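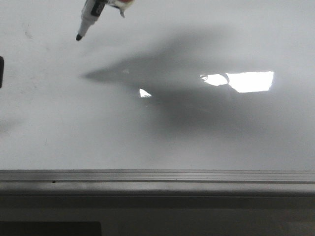

Figure 1. Dry-erase marker near the upper left of the glossy board, with light reflections and shadow.

Glare and legibility on glossy whiteboards
Jae-in Jang
Project report, December 24, 2024

1. Purpose

The project looked at how well dry-erase writing can be read on a glossy whiteboard under ordinary ceiling lights. Teaching rooms are often fitted with such boards because they wipe clean easily. The same finish reflects the lights, and words written in a bright patch can be hard to make out from a seat.

2. Materials

Two boards were compared. The first was a glossy Renetti board with a metal ledge. The second was a Zamisine board with a low-gloss coating. Black Brisix markers were used for all scored writing. Other markers were used for practice strokes only and their results were left out. Boards were cleaned with a dry cloth before each sheet of words was copied out.

3. Method

Lists of short words were written in black at a letter height of 40 mm. Readers sat 8 m from the board and read each list aloud once. A word was marked wrong if any letter was misread or if the reader passed over it. Across both boards, 3,856 words were scored. The ceiling lights stayed on throughout and the blinds were kept shut.

The position of each reflection was marked on a paper plan of the board from the middle seat. Words were then sorted into two groups, those inside a reflection and those outside it. Words lying partly inside were put in the first group.
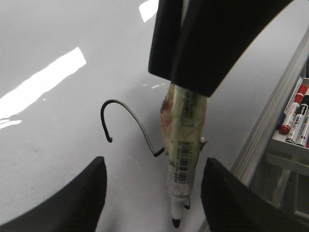 Does pressing harder with the marker make the writing easier to read in a bright patch?
Pressing harder made no clear difference in our trials; it flattened the tip and gave wider, less even lines.

4. Results

On the glossy board, readers got 70 per cent of the words inside reflections right. Outside the reflections, errors were rare and were mostly confusions between "a" and "o". On the low-gloss board the two groups could not be told apart. Old smudges caused a few errors on both boards, mainly where a thin stroke crossed a grey streak.

5. Limits

Only one letter height and one ink colour were tested. The plan of the reflections was drawn from a single seat, so for readers at the ends of the row some words were placed in the wrong group. Son's earlier report used a separate plan for each seat, and this should be done if the work is repeated.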